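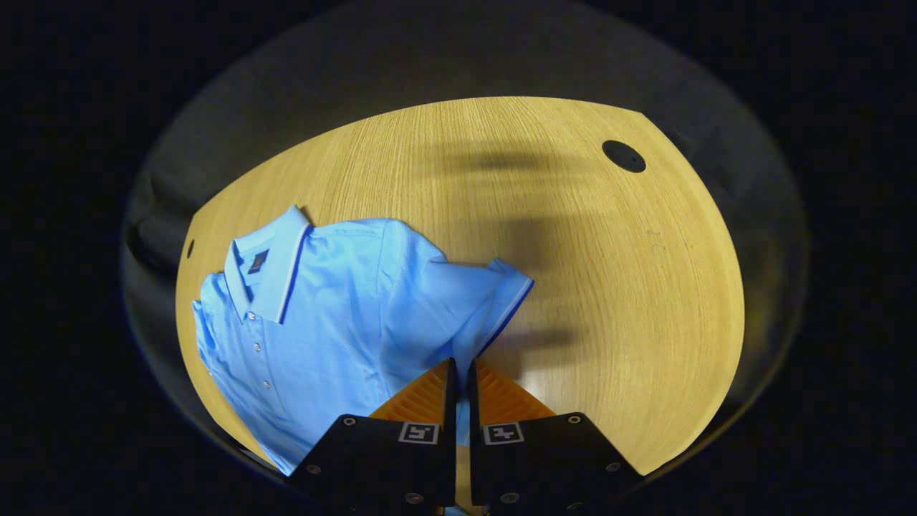 # Where does the money go? A guide to "some of it goes to charity"

For readers aged 8 to 12. By Gintarė Kivi.

You are in a shop with three pounds. There are two bottles of juice on the shelf and they look almost the same. One has a big yellow heart on it and the words HELPING CHILDREN TO READ. Which one do you buy?

Most people reach for the heart. I probably would too, if I was thirsty and in a hurry. The company that makes the juice knows this very well, and paid somebody to draw the heart.

So before you buy anything because it "helps", it's worth learning to ask some slightly annoying questions. Grown-ups often don't ask them. They feel rude. They aren't rude, and you are allowed.

## First, what is a charity?

A charity is a group set up to do something useful for other people, or animals, or old buildings, or rivers. It isn't allowed to make money for its owners, and it doesn't have owners in the way a shop does. In Britain, charities have rules to follow. They have to keep proper records of the money that comes in and the money that goes out, and most of the bigger ones have to send those records to an official body that keeps an eye on them.

A company is different. It sells things, and the people who own it hope to have money left over at the end. There is nothing wrong with that. But a company that gives a bit of money to a charity is still a company. It doesn't turn into a charity because of a sticker.

## The juice with the heart on

Let's go back to the bottle. It is made by Viltenon, and if you turn it round and find the very small writing near the bottom, it says: "2p from each bottle goes to Flasten."

Flasten is a reading charity. It lends books to schools and sends people in to listen to children read. Good. But look at the number again. The bottle costs £1.40. Two pence goes to Flasten, and £1.38 goes somewhere else: to the shop, the lorry, the factory, the oranges, and Viltenon.

Last summer the tuck shop at a school in Dredelstead sold 457 bottles of it. The children were told they had "helped hundreds of readers". One pupil's dad, Anas Chamoun, did the sum on the back of an envelope:

457 × 2p = 914p

And 914p is £9.14. That will buy one paperback, or two if there's a sale on.

Is £9.14 bad? No. Flasten would sooner have it than not have it. But the children had spent £639.80 on juice. If a few of them had drunk water and put the price of seven bottles straight into a Flasten tin, Flasten would have been better off. (Seven bottles is £9.80. Check me.)

## Words that sound like numbers

Some labels don't give you a number at all. They give you a word that feels like a number. Watch out for these.

**"A share of profits."** Profit is what's left after a company has paid for everything. If there's nothing left, a share of it is nothing. Also, how big a share? Half is a share. One penny in a thousand is a share as well.

**"Up to £5."** Up to £5 can be £5. It can also be 3p. "Up to" only tells you where it stops.

**"Proudly supporting."** This might mean lots of money. It might mean they put up a poster in the staff kitchen. You can't tell from the words.

**"Good causes."** Which ones? If nobody has written down the name of the charity, you can't go and look it up.

The best kind of label is plain and slightly boring. "50p from this card goes to Flasten, charity number such-and-such." It says how much, who gets it, and how to check.

## Why do the posters work on us?

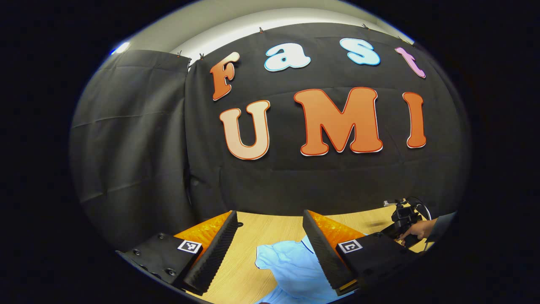
Fundraising posters are made to be looked at before they are read. The people who design them know that your eye goes to big, bright shapes first and to small grey words last, if it gets there at all. Think how much a bit of colour does even for a short word: "Fast" is only four letters, but give it an orange F, a pale blue "a" and "s" and a pink "t", put it up on black cloth, and it already looks like something you'd want to join in with. You don't know yet what is fast, or who says so. Posters for charity events do the same with "HOPE" and "TOGETHER". I like big colourful letters. I would just like the part about the money to be printed large enough to read from the same distance.

Pictures work on us in a similar way. A sad puppy makes your tummy feel odd, and while your tummy feels odd you are not doing sums. That doesn't mean the puppy is a trick. Puppies do need help sometimes. Wait until you've calmed down a bit, then see if you still want to give. If you do, lovely.

## What about sponsored walks?

These are usually a better deal than the juice, because nobody has to make a bottle. You walk, your gran pays, and the money goes to the charity. Nearly all of it.

Nearly. Here are the figures from the Dredelstead river walk:

| | |
|---|---|
| Money from sponsors | £968 |
| Money spent on the walk | £152 |
| Money sent to the charity | £816 |

The £152 paid for hiring the hall at the end, printing the sponsor forms, and squash and biscuits. When the figures went up on the library noticeboard, a few people were cross. They thought every penny should have gone.

I'm usually the first to grumble, but I don't think they were being fair. You can't print forms for free. You can't hire a hall with kind thoughts. What I want to know about a cost is whether it was sensible, and whether somebody told us. Svend Lund, who organised the walk, put the figures up without being asked, biscuits and all. That makes me trust him more.

I do think the hall was dear, mind you. There's a perfectly good field.

## "But charities pay people!"

You may hear a grown-up say this crossly, as if they had caught a burglar.

Yes, many charities pay some of their workers. If a charity runs a lifeboat, somebody has to mend the engine, and you would want it to be somebody who knows how. People who mend engines need to buy dinner like the rest of us.

So "do they pay people?" isn't much use as a question. Try these:

- How much came in last year, and how much went on the thing they say they do?
- Can they tell me one thing that changed?
- If I asked where my pound went, would they know?

Be a little careful with the first one. A charity that spends very little on its office isn't always the best charity. It might just be losing all its post.

## A note about T-shirts, mugs and other stuff

The Gunawan shop sells a mug for £8 with "I CARE" on the side. A pound of that goes to charity. Nithin Pisharody, who is ten and has a good nose for this kind of thing, asked at the till whether he could give the pound and not have the mug.

The answer was no, they hadn't got a button for that.

He gave a pound to the charity by himself, with his mum's help, on her phone. He saved £7, and there is one less mug in the world. If you need a mug, of course, buy the mug. Just buy it because you need one.

## How to check (with a grown-up)

1. Find the exact name of the charity. Copy the spelling, as some names are very close to each other.
2. Look for its number. Registered charities have one.
3. Search for that number on the official register for your part of the UK. England and Wales share one, and Scotland and Northern Ireland each have their own.
4. See what it says the charity is for.
5. If there are accounts, get your grown-up to help you find "income" and "spending".

Some very small groups are too little to need a number. That's allowed. Then you have to ask a real person instead, and listen to how they answer. If they say "good question" and tell you, fine. If they say "don't you care about the donkeys?", keep your hand in your pocket for now. Caring about donkeys and asking about money can be done by the same person on the same afternoon.

Never give your name, address or a card number to a collector by yourself. Fetch somebody first.

## Have a go

Next time you're in a supermarket, find something with a charity's name on the packet. Write down what it costs and how much the charity gets. If it doesn't say, write "doesn't say" in large letters.

Steinar Ragnarsson's class tried this and made a chart for the corridor. The "doesn't say" column needed an extra sheet of paper.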